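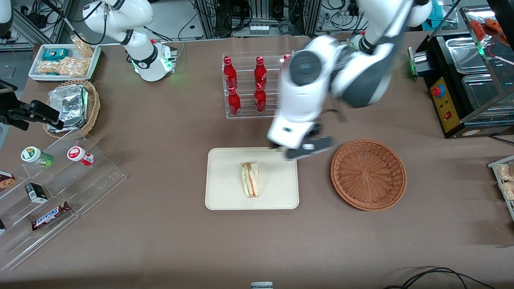 How do I order a working lunch from Gredo?
Ring the kitchen or fill in the form on our website by 4 pm the day before, and we'll do the rest. Tell us how many of you there are, where you'd like us to come and whether there are stairs, as our trolley is a heavy old thing! Most offices go for the sandwich lunch, and each one comes in its own clear wrapper, like the one on the cream tray, so you can see the lettuce and the filling before you choose. If you'd like something hot, have a word with Špela Grgić, who looks after the menus and loves being asked.

Is there a smallest order?
Yes, five people. We used to go lower, but the van costs the same to run whether it's full or nearly empty. If there are fewer of you, you're very welcome to collect from our counter at Csizmadia Yard.

How many can you feed?
We can manage up to 1140 lunches in a day with a fortnight's notice, though that does mean everyone coming in very early – so the sooner you tell us, the better.

Can you cater for allergies?
We can, and please do tell us, even if you think it's a small thing. Meals made for a particular person are labelled with their name. We handle nuts, sesame and milk in the same kitchen, so we can't promise that anything is completely free of traces.

What if I need to cancel?
Let us know by noon the day before and there's nothing to pay. After that the bread has usually been ordered, and we charge half.

Do you take the trays back?
We do. Leave them at reception and Krum Popescu will pick them up on his next round, normally the following morning. A quick wipe is lovely but please don't put them in the dishwasher.

Prices and times last checked 2020-08-07.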